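8. Dezember 2025

Heute Morgen bin ich wieder in den Garten gegangen, obwohl die Erde hart war und es dort im Dezember wenig zu tun gibt. Ich wollte die Kiste mit dem Saatgut aus dem Schuppen holen. In der Kiste liegen 40 Tütchen mit der Bohne Minau, die ich im September getrocknet habe. Ich habe jedes Tütchen geöffnet und daran gerochen. Zwei haben nach Schimmel gerochen, diese habe ich weggeworfen. Es hat mir leid getan, aber man soll solche Samen nicht behalten.

Die Minau ist eine alte Stangenbohne, hell mit einem roten Fleck. Ich habe sie von der Tauschbörse in Girkness bekommen, zuerst nur fünf Körner, in ein Stück Zeitung gewickelt. Damals konnte ich das Wort «Stangenbohne» noch nicht richtig aussprechen. Im ersten Sommer haben die Schnecken drei Pflanzen gefressen. Die zwei anderen haben getragen, und von diesen stammt alles, was ich heute habe.

Am Nachmittag habe ich die Liste für den Verein Welalix geschrieben. Sie wollen die Bohne in ihre Sammlung aufnehmen und möchten 405 Körner, gut getrocknet und beschriftet. Warum genau 405, das weiss ich nicht, vielleicht hängt es mit ihren Beeten zusammen. Beim Zählen bin ich zweimal durcheinander gekommen und musste von vorne anfangen. Danach war der Tee kalt.

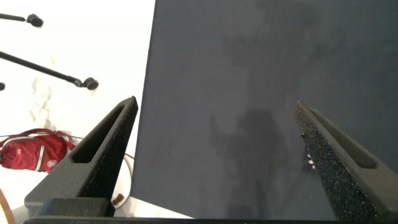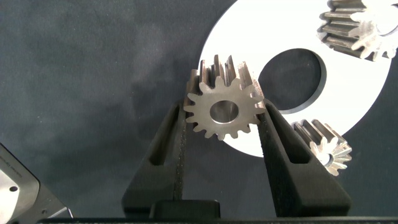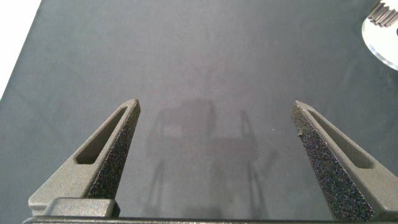
Am Abend

Ich habe noch den Plan für das Frühjahr gezeichnet. Die Minau kommt dieses Mal an den Zaun, wo im letzten Jahr der Kürbis Yurt gestanden ist. Der Yurt war gross und sah schön aus, aber er hat nach Wasser geschmeckt, und ich will ihn nicht mehr anbauen. Im April muss ich die Stangen setzen und den Kompost verteilen. Die Bohnen selbst dürfen erst in die Erde, wenn kein Frost mehr kommt. Daran muss ich mich erinnern, denn ich bin im Frühling immer zu ungeduldig.

Den Brief an Welalix bringe ich morgen zur Post. Ich muss noch nachschauen, ob man im Deutschen «keimfähig» oder «keimungsfähig» schreibt.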